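**Ticket 383 – Label printer at Kendon dispatch drops off network after lunch**

Raised by: Yolanda Vidal, dispatch
Assigned to: Vasanthi Hegde
Priority: medium
Status: closed

**Initial report**

The label printer on bench 4 stops taking jobs in the early afternoon. Screen says Ready. Jobs sit in the queue and then all come out at once if someone turns the printer off and on. Happened every day this week so far. Mornings are fine. We lost 17 labels yesterday and had to handwrite the Bokia order.

**Vasanthi, 9:20 am**

Checked the queue on the print server. Nothing paused, no driver errors. Printer answers to ping at its usual address. Printed a test page from the server and one from Yolanda's login, both fine. Asked dispatch not to power cycle it this afternoon and to ring me when it stops.

**Vasanthi, 1:50 pm**

Yolanda rang. Printer shows Ready, queue has 8 jobs waiting. Ping still gets a reply, but the reply is coming from a different MAC address to the one on the printer's config label. So something else has taken the address.

Looked the MAC up in the switch table. It's on the port that feeds the small meeting room. Walked over and found a laptop plugged into the wall, belonging to Iker Collado from accounts. He works in there after lunch because it's quieter. Unplugged it and the queue cleared in under a minute.

**Vasanthi, 2:35 pm**

Iker's laptop has a static address set on the wired adapter. He says it was set up that way when he was at the Gallardo office and he's never changed it. It happens to match our printer. On wireless it gets an address the normal way, which is why he never noticed a problem at his desk.

Changed the wired adapter to automatic. Plugged back in, picked up a new address, printer stayed up.

**Covadonga Sarmiento, 3:10 pm**

Can we also fix this from our end? The printer address is sitting inside the range we hand out to staff machines. It was typed in at the printer's front panel and there's no reservation for it on the server. Even with Iker's laptop sorted, we could get the same thing again from another machine.

**Vasanthi, 4:05 pm**

Agreed. Done the following:

- moved the printer to an address outside the staff range
- added a reservation against its MAC
- updated the port on the print server – queue name is the same, so no change for dispatch
- updated the Prodon shipping software, which had the old address saved in its own settings

The last one caught me out. Windows jobs printed straight away but Prodon labels didn't until I changed the address there and restarted its print service.

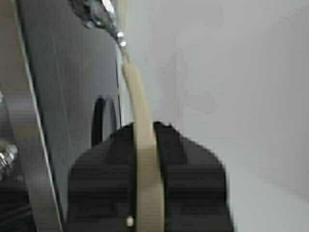 **Yolanda:** Do we need to re-add the printer on the bench computers?

**Vasanthi:** The bench computers print through the server queue, so leave them as they are. If one still shows the printer as offline, log out and back in.

**Yolanda, Friday**

Three afternoons with no dropouts. Reprinted the missing Bokia labels as well. Happy for this to be closed.

**Vasanthi**

Closing. Separate ticket raised for Visitación Sepúlveda to check the other ex-Gallardo laptops for static addresses.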